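Neues aus der Greifplanung

So, der neue Kontaktplaner läuft seit Montag auf dem Hauptzweig, und ich bin ehrlich gesagt ziemlich aufgekratzt! Bisher hat unsere Software jedes Möbelstück als eine einzige starre Kiste behandelt. Bei Tischen geht das gut, bei Stühlen mit Armlehnen überhaupt nicht (wer im April bei der Vorführung in Flurkham dabei war, erinnert sich). Jetzt zerlegt Celdale die Punktwolke erst in Teilflächen und sucht dann für jeden Finger einzeln eine Stelle. Über 2.000 Kandidaten pro Anfrage, davon bleiben nach der Kollisionsprüfung meist fünf oder sechs übrig, und die sehen richtig vernünftig aus.

Schwarz auf Schwarz mag die Tiefenschätzung allerdings immer noch nicht. Polster, Lehne und Hand verschwimmen gern zu einem Klumpen, deshalb rechnen wir die Hand jetzt über die Gelenkwinkel aus dem Bild heraus. Přemysl hat das in zwei Nachmittagen gebaut, Hut ab! 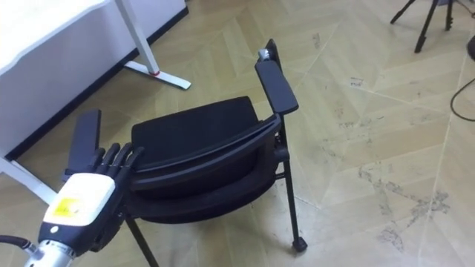

Alžběta Kopecký
Softwareentwicklung, Greif- und Bewegungsplanung

Die Finger an der Innenseite der Armlehne, genau so eine Stelle hätte der alte Planer sofort verworfen. Wer den Zweig testen möchte: bitte vorher die Konfiguration neu ziehen, sonst meckert der Löser. Fehlerberichte gern direkt an mich, am liebsten mit Logdatei.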